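Chapter 5
A Place for Small Things

Before we get to shelves, labels and the big subject of closets (which I promise is coming), I would like us to spend a while with boxes. Plain little boxes, the kind you could carry under one arm. When I began teaching home organization with Regula Hofstetter, we rushed past them in a single afternoon, and we were sorry for it later, when our students went home and bought enormous bins that swallowed everything they owned. So in this book the small box gets a chapter to itself, along with its good friend the cup.
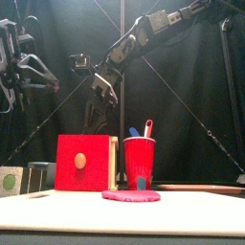 Figure 5.1. A red-fronted wooden box with a round knob, and a tall red cup used as a holder.

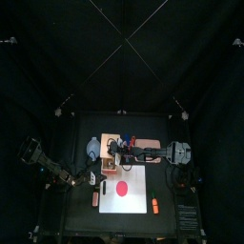
Figure 5.2. A light wooden box with an open front compartment, near a white board and a marker.

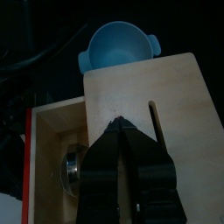
Figure 5.3. A light blue two-handled bowl at the top edge of a wooden board.

5.1 Open Fronts and Closed Fronts

Every container asks something of the person who uses it. A closed front asks you to remember what is inside. An open front asks you to keep the inside fit to be seen, because there it is, every time you walk by! Most homes need both kinds, and a good deal of the grumbling I hear about clutter comes from people who have only one.

Look back at the wooden boxes in Figures 5.1 and 5.2 with this in mind. The red face in the first gives the eye something bright and simple to land on, and its knob is easy to spot. The box in the second has an opening you can see into, with a small object inside. I would happily keep spare keys in a box like that, or the stamps, or whatever it is your family is forever asking you to find.

My old neighbor Flurina Zaugg kept 79 spools of thread in closed tins, and every one of those tins had held cookies first. She could put her hand on the right blue in seconds. Her grandchildren could not, and they opened tin after tin in the hope of a cookie. I have thought of those tins often while writing this chapter, and we will come back to them when we talk about storage that more than one person has to use.

5.2 Standing Things Up

Long, thin items do poorly lying in a pile. They roll, they tangle, and the one you want is at the bottom. A tall cup solves much of this for the price of a cup. The red one in Figure 5.1 holds a couple of things with their ends poking out of the top, and you can see how easy it would be to take hold of the looped handle without disturbing anything else.

When you choose a cup of your own, try this first:

Gather the items that will live in it and set the longest one inside.
Let go and see whether the cup stays put.
Add the rest, then take out just one, using one hand.

If the cup tips at any stage, pick a wider one or store fewer things in it.

Words to Know in This Chapter

Home spot: the place an item goes back to after use.
Open storage: any container whose contents can be seen without lifting or sliding a part of it.
Upright storage: keeping long items on end, usually in a cup, jar or crock.

Before you read on, choose one drawer in your kitchen or at your desk and write down everything in it. Keep the list handy, as you will need it for the sorting exercise in Section 5.3.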